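Kallio Kids' Clothes Swap — Frequently Asked Questions

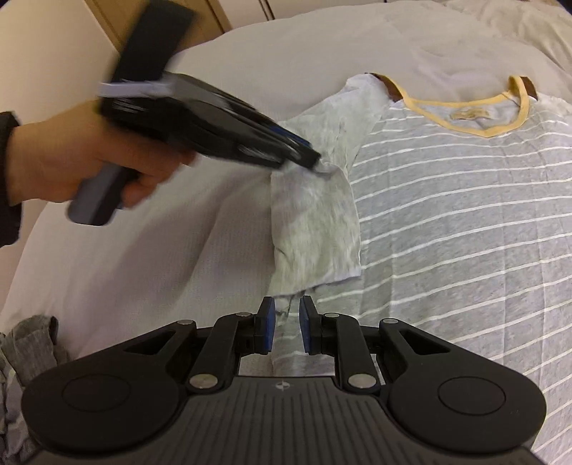 Striped T-shirt with yellow collar, laid out on a bed.

How many pieces can I bring?
Up to 12 for each child. At the last swap we received 273 pieces, and the tables were very full.

Do I have to fold everything?
Yes, please. Lay the shirt flat, face up, and pull both sleeves straight before you fold. A twisted sleeve makes a thick fold and the pile falls over.

Must I cut out the labels?
No, leave them. The size is often printed inside the neck, and other parents look for it there. If it is not readable anymore, write the size on a paper tape.

Are small stains accepted?
On play clothes, yes. On collars we are more strict — a light collar shows everything.

My shirt has sleeves in a different color from the body. In which box does it go?
We sort by size only, so the color is not important.

Where do I leave the bags?
At the Gadton library, room 184, until October 2, 2020. The door is on the side of the parking lot.

Who can I ask?
Jaqueline Ayala answers messages in the evening. Please write the child's size in your message.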